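Horulonハンドキット試用 中間報告(7月分)

Kamleshさん、お疲れさまです。前回の報告が短すぎると言われたので、今回は長めに書きます。長すぎたらすみません、コーヒーでも飲みながらどうぞ。

まず結論めいたところから。Horulonの手持ちグリッパーキット、私は継続購入に傾いています。ただ、無条件でというわけではなくて、指先の摩耗とソフトの書き出しまわりで先方にはっきりさせてほしいことが残っています。比較相手のKiverのほうは、Vikasさんが先週までひととおり触ってくれて、軽さはいいけれど握りの戻りが重い、という感想でした。私も半日使ってみて同じ意見です。午後になると親指の付け根がじんわり疲れてくるんですよね。朝は平気なので、短いデモだけだと気づかないと思います。

収録の進み具合ですが、目標の4,000本に対して、今日の時点で1,944本です。半分にちょっと届いていません。最初の1,000本まではずいぶん時間がかかったのに、そこから先は急にペースが上がりました。慣れもあるし、Man-lokさんが作業台のまわりを組み直してくれたのが大きいです。前は一本撮るたびに立ち上がって置き場所を直していたのが、今は座ったまま手が届きます。あれは本当に助かりました!

それから、使えないと判断して外したものが257本あります(上の1,944本には入れていません)。内訳をきちんと出せればよかったのですが、除外理由の欄を自由記入にしてしまったせいで、「ずれ」「ズレ」「ずれた?」みたいなのが混ざっていて集計できる状態ではありません。これは私の設計ミスです。来月分からは選択式に直します。過去分の書き直しはAkashさんが手伝ってくれると言っているので、甘えるつもりです。

課題の種類は、当初の計画どおり「立てる・抜く・戻す」の系統を中心に回しています。Mathur案件で求められているのが洗面台まわりの片付けなので、細長いものを器に出し入れする動作を厚めにしました。折りたたみ系(タオルなど)は後半に回しています。ここは計画書と順番が入れ替わっていますが、総数は変えていません。

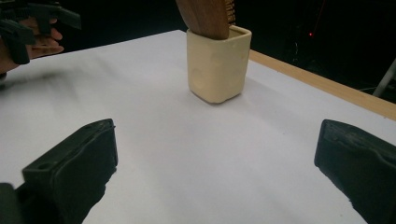 グリッパーを二つ使う課題は、片手の課題より手間がかかります。どちらの手が先に動くかを決めておかないと、対象の上で爪同士がぶつかりそうになって、お互いに譲り合って止まる、という変な間が入るんです。一人で両手に持っていても起きるのが不思議です。今のセットでは白い天板にクリーム色の陶器のカップを置いて、木のヘアブラシを立てています。このカップが角の丸い四角形で、表面に浅いくぼみがあって、丸いコップとはつかむときの考え方が変わります。面で挟むか、角を避けて斜めに入るか。手順書には「正面から挟む」としか書いていなかったので、角度の目安を足しておきました。ついでに言うと、指先の表面にはもう擦れが見えます。握る力に影響するほどなのかはまだ測れていないので、交換時期の話は先方の回答待ちにさせてください。

交換用の指先について、Horulonに問い合わせた内容も書いておきます。聞いたのは、単品で買えるのか、左右セットなのか、それと交換したあとに開き幅の校正をやり直す必要があるのか、の三点です。最後のが一番気になっていて、毎回やり直しだとすると収録の途中で止めにくくなります。木曜に電話をもらえることになっているので、分かったら追って連絡します。

ソフトのほうは、正直まだ評価が割れています。Yatziriさんは今の書き出し画面が好きだそうで、確かに見た目はすっきりしています。でも私は、失敗した分をまとめて選んで外す操作が見つけにくいのがどうにも気になっていて、実際に一度、残すつもりの束を外しかけました(すぐ戻せたので実害はありません)。社内のPlivowに取り込むところは問題なく動いています。ファイル名の規則だけこちらで変換をかけていて、その小さなスクリプトは共有フォルダに置きました。コメントが雑なのは見逃してください。

照明は今の形でしばらく固定します。部屋を暗くして手元だけ明るくするやり方で、カップの影がやわらかく出るので見返しやすいです。ただ、この条件ばかりだと後で困りそうだという指摘をVikasさんからもらっていて、私もそう思います。後半の収録では、普通の室内灯の日を入れる予定です。暗いまま一日やると、休憩で廊下に出たときの目のしょぼしょぼもすごいですし。

予算は、キット本体のレンタル料までは計画内に収まっています。指先の交換費だけが読めません。もし左右セットでしか買えないなら、予備を一組だけ持って様子を見る、という形にしたいのですがどうでしょうか。まとめ買いの割引があるかどうかも電話で聞いてみます。

次回までにやることは、除外理由の選択式への変更、両手課題の手順書の更新、指先の交換に関する回答の整理、それからKiverの返却です。返却の箱はMan-lokさんの机の横に置いてあります。付属の短いほうのケーブルがまだ見つかっていないので、もしどなたかの引き出しに紛れていたら教えてください。

Kamleshさんに決めていただきたいのは二つ。レンタルをもう一か月延ばしていいか、それと、残りの本数のうち両手課題の割合を増やしていいかです。両手を増やすと一日に撮れる本数は落ちますが、Mathurの担当の方が見たがっているのはたぶんそちらなので、私としては増やしたいです。延長のほうは先方の締め切りがあるので、電話の前にお返事をもらえるとありがたいです。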